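The Tablet That Lives by the Sink

Renato Montecinos has carried the same Navetti tablet through two winters of boiler repairs, and he'll happily tell you about every dent in it (there are plenty!). His shop in Alton bought it in October, after three cheaper ones had died in the van.

"I wanted something I could wipe down and forget about," he says, and I think most of us who work with our hands know just what he means.
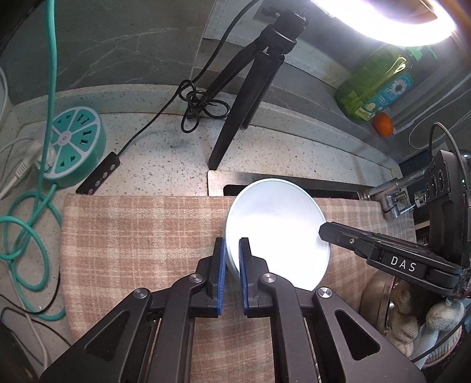 Rugged gear sells mostly on drops and dust, but for Renato it's the glove mode that matters, and he goes on about it at some length, bless him. A kitchen is a hard place to keep electronics happy. There's a bowl propped up against the rim of the sink, a plaid cloth hanging over the edge of the counter, a faucet close by, and somewhere in all that you still have to read a wiring diagram. The Navetti weighs a little more than he'd like, and he has already ordered a second one.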